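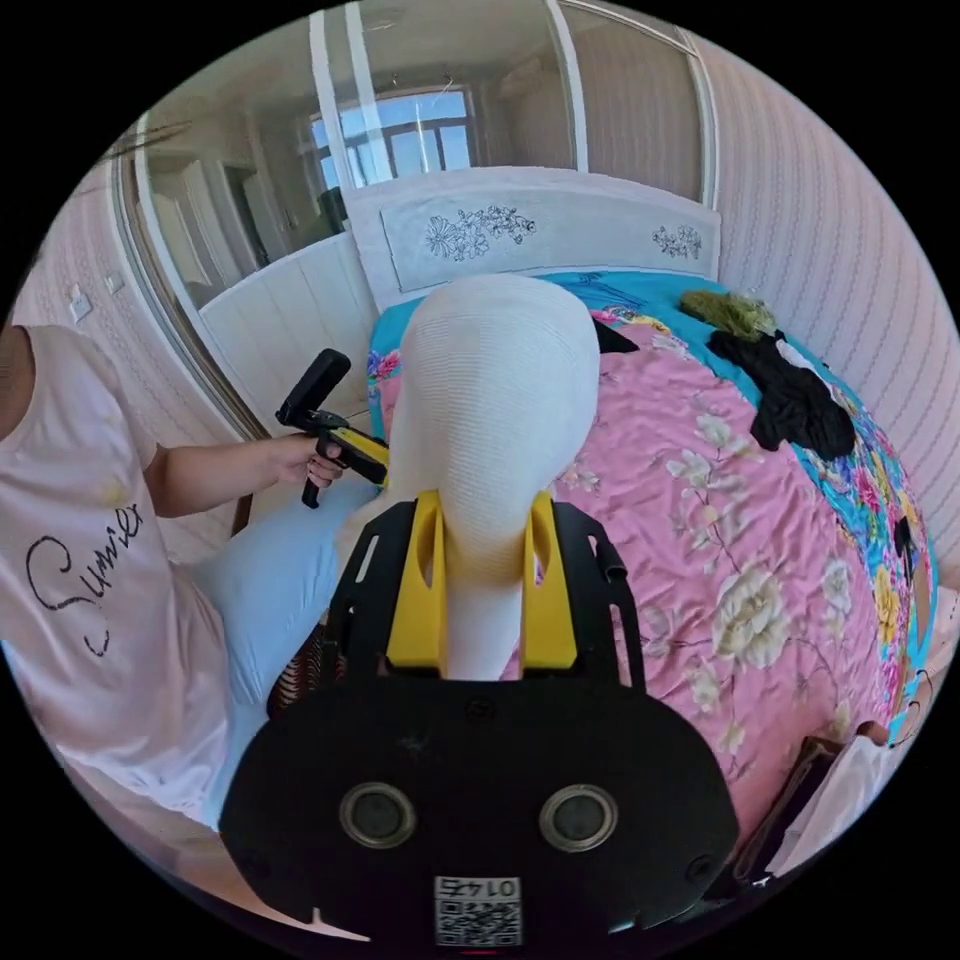

Hand-held grippers in use at a bedside, a woven item upright between the yellow fingers.

Demonstration housekeeping

Demonstration housekeeping (also demo housekeeping, gripper work, or at Lerthorpe just "fingers") is paid domestic work done with hand-held grippers in place of bare hands, so that the movements can be recorded and used to train a robot. Usual tasks: picking up, folding, sorting, putting away. The worker supplies the arms and the judgement, the tool records. The term comes from Bittencourt, a housekeeping contractor in Lerthorpe, which cleans holiday units, staff housing and private homes. This article mostly covers the Bittencourt case. See also Teleoperation, Time and motion study, Linen hire.

Background

Bittencourt had already automated the back end of its business. Rosters were done by software, linen counts by scanner, and the sorting hall at the Lerthorpe depot ran on a conveyor. The rooms themselves stayed manual. Beds differ, wardrobes are in the way, clothes get left on the doona. Earlier trials with a wheeled machine stopped at vacuuming.

Borkereck, the supplier of the sorting line, proposed a two-armed robot for light tidying and wanted recordings from real bedrooms done by people who did the job for a living. Staff were asked in May. The first group had 10 cleaners in it, all from the private homes round, all on existing contracts.

Equipment

The grippers are sold under the name Pratov. One per hand for most tasks. Each has a handle, a pair of fingers and lenses in the housing, plus a number label with a code so the pair can be matched up later. The fingers open and close with the worker's grip. No motors in the basic version, which keeps the price down but means the hand does all the squeezing.

Weight is the commonest complaint. A tool that feels like nothing in the depot feels like a full kettle after an hour of leaning over a mattress. A forearm strap was offered later. Some use it, some say it pinches.

Working method

A session is made up of short runs, called takes. One item or one small job per take: fold a towel, stand a hat up, move a pillow to the head of the bed. The worker signals the start, does the job, signals the end, and resets. Fumbles are kept. A dropped sock that gets picked up again is worth as much to Borkereck as a clean fold, or so the written guidance has it, though for the first weeks nearly everyone restarted the take when something slipped. Habit. A cleaner is trained for years to not leave a mess on the record.

Rooms are not tidied beforehand. The guidance asks for ordinary beds with ordinary things on them and the householder agrees to this in writing. Anything with a name or address goes in a drawer first, and so do framed family photos, medication and mail.

The target for a full-time demonstrator was set at 300 takes a shift. It was dropped within the first month. Soft items took far longer then planned, towels and fitted sheets worst of all, and people were rushing the resets to make up the numbers.

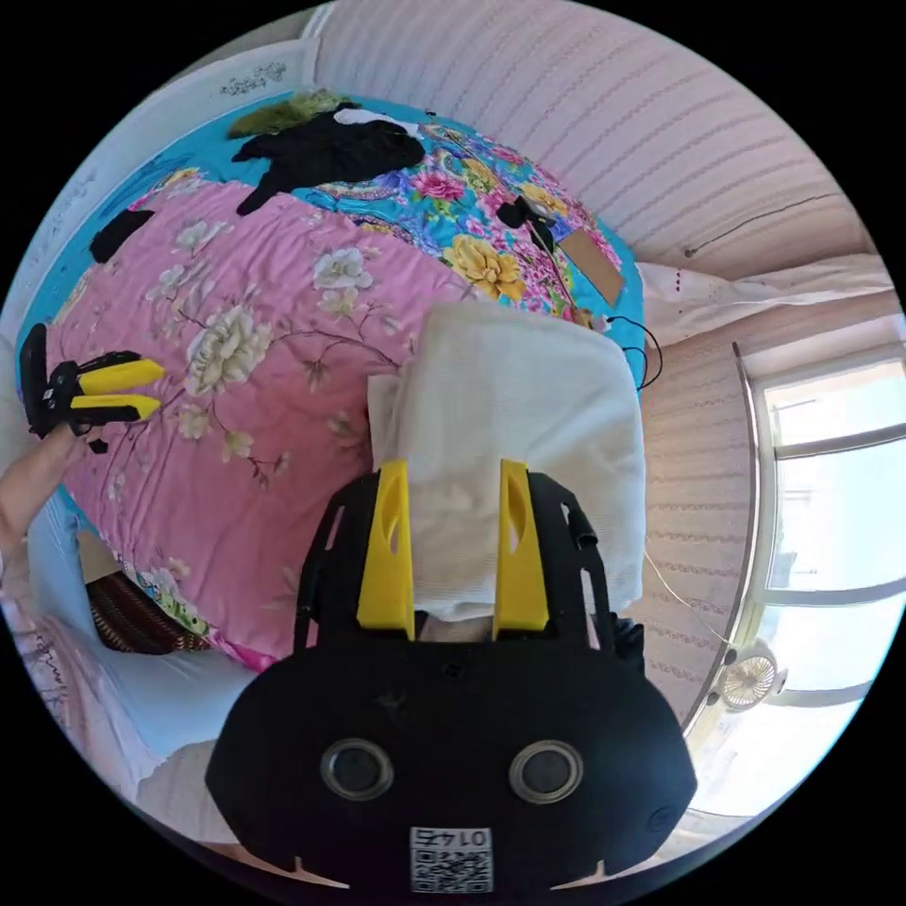 Cloth remained the hard part. A bare hand feels the corner of a towel before the eye finds it. With two flat fingers there is no feel at all, so the worker has to look, pinch, lift, look again. Experienced folders were slower than new starters at first as they kept reaching for the fold they knew. Most worked out a second style: pin with the left, drag with the right, let the weight of the fabric do the last bit. This style is now taught at the depot and has leaked back into normal work. A few cleaners fold that way bare-handed.

Effects on staff

Pay. Demonstrators get the trainer's loading on top of the cleaning rate. It was argued over for most of the trial period, the firm's first offer being a flat allowance per shift. The loading applies only to recorded hours. Travel between homes is paid at the lower rate, which is still a sore point.

Pace and body. Fewer rooms per day, less chemical use, less kneeling. More time stooped at mattress height. Reports of sore backs went down in the first group and reports of sore wrists and thumbs went up. Bittencourt now limits gripper work to 2 hours at a stretch. After that it's bare hands or a break.

Skill. Tiina Toivonen, a housekeeping supervisor at the Lerthorpe depot, wrote the staff handbook for the work and is generally credited with its plain-language rules. Her section on clothing tells workers to handle a stranger's jumper "as if she is standing in the doorway". She also got the review sheet changed so that demonstrators mark their own takes before anybody else does. Before that the marking was done off site, by people who had never stripped a bed, and perfectly good folds were being thrown out for looking odd.

Privacy. Two separate matters, often muddled. The householder's belongings are one. The worker's own body is the other: hands, arms and clothing turn up in the recordings all the time. Faces are meant to be blurred or cut. Staff can ask for a take to be deleted on the same day with no reason given. After that it takes a form.

Job security. The main worry, and not settled. The agreement says no demonstrator can be made redundant by a robot trained on recordings from the same depot. It does not cover casuals. It doesn't cover the other depots either — a gap raised at every staff meeting since, according to the minutes. The company's position is that it can't fill the shifts it already has.

Results

The first release of recordings held 1,450 usable takes, mostly pillows, towels and small clothing. The Borkereck robot was then put to work in a practice bedroom at the depot, a made-up room with one bed and a chest of drawers. It clears light items well. It folds hand towels slowly, bath towels badly. Fitted sheets not attempted.

No private home has a robot in it yet. The practice room is used in the arvo once the morning crews are back, with a cleaner standing by to correct it, and the corrections are recorded too. That role is called minding. It's rostered as recorded hours, so the loading applies, and it has become the most asked-for shift at the depot, mainly for the chair.

Terminology

Take: one recorded run of a task.
Reset: putting items back for the next take. Not recorded, but paid.
Fingers: the gripper, or the work in general.
Minding: standing by while the robot works.
Ghost fold: a fold that looks finished but opens when lifted. Was listed as a fault, now has it's own category on the review sheet.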